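Ticket 284: Table-clearing job stops on soft or thin items
Project: Cleritwood
Status: Open, partly resolved
Opened by: Rhys Kereama
Assigned to: Bastien Delaunay
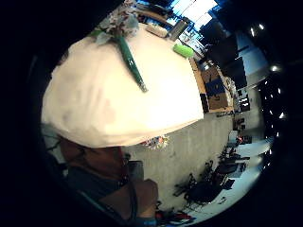
Summary

The table-clearing job finishes with hard items and stalls with soft or thin ones. Blocks, cans and sponges get picked up and put in the right bin. Artificial flowers on a long stem fail on most attempts. The white bundle fails every time. The customer at Braltstead wants to know if the job can run unattended at the end of a work day. I need an answer I can send them.

Expected: all items lifted off the table and sorted, no human help.
Seen: arm goes to the item, closes, lifts with nothing in the grip, retries, then times out with error 88.

Entry 1, Rhys Kereama, 2024-07-24

Ran the job with the standard item set. Hard items were fine. With the stem lying on top of the bundle the planner treats both as one object and picks a grasp point in the middle of the bundle. The fingers close on the cloth setting, slide off, and the stem rolls. After that the stem is in a new place and the plan is stale, but the arm goes back to the old point anyway.

With the stem alone on a bare table it does better. It still grabs too close to the flower end, where the petals fold under the fingers.

Error 88 is listed as "grasp not confirmed." It doesn't say which item.

Entry 2, Bastien Delaunay

Two separate problems here, please keep them apart.

Problem A: stacked items are merged. This is the segmentation step. Pale flowers against a white background give it very little edge to work with. The green part of the stem should be easy to find, so I would expect a split there at least.

Problem B: no replan after a failed grasp. This is a setting. In the job file, look for replan_on_fail. It ships as off because it slows down the hard-item jobs. Turn it on and set retries to 2.

Can you also check which finger pads are on the arm? The Villine pads are smooth and made for boxes. The Probert pads are ribbed and hold fabric better.

Entry 3, Rhys Kereama

Smooth pads were on. Swapped to ribbed. Turned on replan_on_fail, retries 2.

Stem alone: picked up and placed.
Stem on bundle: picked up on the second try, placed with the flowers hanging over the side of the bin. The job counted it as done.
Bundle alone: lifted a short way, then dropped. Error 88 again.
Block, can, sponge: no change, still fine, but slower.

A person with no training clears the same table in less time than the arm takes to plan its first move. I'm noting that because the customer will ask.

Entry 4, Bastien Delaunay

The bundle is wider than the fingers open. They can only pinch a fold of it, and a fold won't carry the weight. I don't have a software fix for that. Options are a wider gripper, a second arm, or leaving large soft items out of the job.

For the flowers hanging over the bin: the placed check only looks at where the grip opened. Known issue, on the list for January.

Entry 5, Rhys Kereama

Draft answer to Braltstead:

"The arm can clear small hard items unattended. Thin items such as stems work with ribbed pads and replanning on, but someone should check the bin afterward. Large soft items such as bundles, pillows and folded covers have to be moved by hand before the job starts. We do not recommend leaving it alone with a mixed table yet."

Bastien, OK to send?

Entry 6, Bastien Delaunay

OK to send. Add that the pads need to be swapped back for box work, or they will get complaints about scuffed cartons.

Closing Problem B. Problem A stays open. Please attach the planner log from the stacked run, the one with the first grasp point in it.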